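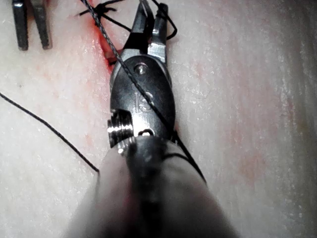
Practice pads, black thread and my very slow hands

So I've been stitching again! If you've been reading since October you'll remember I signed up for the evening suturing course in Duritz, mostly on the strength of being good at hemming curtains (I am very good at hemming curtains), and I promised to write something up once I'd gotten through a whole pack of pads. I've gotten through a pack and a half, so I owe you this.

First, the pads. I started on the Fikley ones, the pale flat kind, and I still like them best for plain single stitches. They mark up red along the cut and you end up with a sort of pink blush in places you never meant to touch. My kitchen towels have opinions about this. The Nadton pads are thicker and nicer to press on, but the needle drags and I get cross with them after twenty minutes. I paid 272 for the last box with shipping, and I'm not telling you how many curtains that is.

Then the thread. Black braided, every time. I tried a clear one for a week and spent most of it with my nose on the table looking for the end. Braided thread does like to twist on itself, especially if you leave it long, and mine wanders over everything in its way before I remember to pull it to the side. Danica Jurčo, who teaches the class, keeps her thread so short that I thought she'd run out. She hadn't. She just doesn't waste any, and her knots look like little beads.

My knots do not look like beads. They're getting smaller, though, and they sit flat most of the time now. What helped was slowing down on the second throw and laying it the opposite way from the first, which I'd been told on night one and somehow didn't hear until night five. Also the tails! I used to snip them right down to nothing because it looked tidy, and then the whole thing would come undone while I was admiring it. Now I leave a bit on both sides and let them stick out however they like.

Danica says 500 knots before you're allowed to complain and 2,000 before you're allowed to brag. I've been complaining since the third one, so I'm well ahead of schedule there.

Next up is a running stitch on a curved cut, and I've already ruined one pad just drawing the curve. I've got a fresh spool from Slanina in the drawer and a free evening coming. If any of you have a good trick for keeping the spacing even around a bend, please put it in the comments, I'll try anything.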